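O último pacote

Faltavam 40 minutos e o Mohit ainda discutia com a garra.

– Aperta devagar. Devagar, homem.

– Estou a apertar devagar.

Não estava. A mola dava um estalo seco sempre que ele perdia a paciência, e perdia-a muito. O clube de robótica da Bellberg tinha até às seis para entregar as gravações, e a regra do concurso era simples, estava colada na porta: 1,353 tentativas válidas, nem uma a menos. Pegar, levantar, pousar. Bolachas, caixas, pacotes, tudo em cima de um lençol às riscas porque a Eirini dizia que riscas confundem a máquina e a máquina tem de aprender a ser confundida.
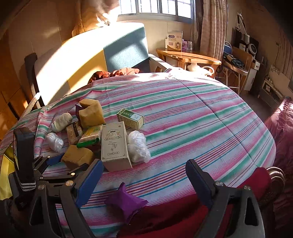 A Eirini Tsakiris não levantava os olhos do portátil. Contava em voz baixa, em grego, e quando se enganava voltava atrás e recomeçava em português, como se a culpa fosse da língua.

– Outra vez – disse ela. – Essa escorregou.

– Não escorregou.

– Escorregou, Mohit. Eu vi a curva.

Ele pousou a garra. Sacudiu a mão. Dois dedos dormentes, o polegar marcado. Pensou no Ankit, que desistira em julho e agora fazia drones para a Grelora, com ordenado e cadeira própria. Pensou que tinha fome. Pensou que podia comer a prova toda e acabar com aquilo, e riu-se sozinho, e a Eirini olhou finalmente.

– O quê?

– Nada. Outra vez.

Outra vez. E outra. O truque era não agarrar com força, era chegar de cima, direito, deixar os dedos encontrarem o pacote. A Tamara tinha-lhe ensinado isso no primeiro ano, antes de haver concurso, quando o clube era só ela e uma caixa de parafusos. As coisas moles enganam, dizia. Tu achas que já as tens e elas fogem-te por baixo.

O telemóvel tocou. Hưng, da escola, a gritar por cima de uma ventoinha.

– Quantas faltam? O braço já está montado, o Tenard arrancou, só preciso dos dados!

– Seis – disse a Eirini.

– Seis mil?

– Seis, Hưng. Seis.

Silêncio do outro lado. Depois uma coisa que podia ser um soluço ou a ventoinha a cair.

O Mohit já tinha a garra na mão. Respirou. O sol vinha da janela e ele semicerrou os olhos, mudou o pé, agora sim, de cima, direito. A Eirini pegou na outra garra sem dizer nada e pôs-se ao lado dele. Nunca tinham trabalhado os dois ao mesmo tempo. O regulamneto não proibia. 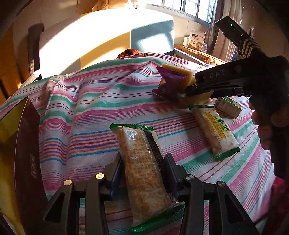
Última alteração desta página: 26 jan. 2020

Cinco. Quatro. O pacote subiu, tremeu, ficou. Ela contava agora em português, sem se enganar.

– Três.

– Não digas o número.

– Duas.

– Eirini!

À última o braço doía-lhe até ao ombro e fez aquilo quase sem olhar. Fechou, levantou, pousou. A mola não estalou. Ficaram parados a ouvir o portatil a gravar o ficheiro, a barra azul a andar, a parar, a andar.

– Manda – disse ele.

– Já mandei.

O Hưng atendeu ao primeiro toque e desta vez não gritou. Disse que estava a receber. Que esperassem. Eles sentaram-se no chão, encostados um ao outro, e esperaram.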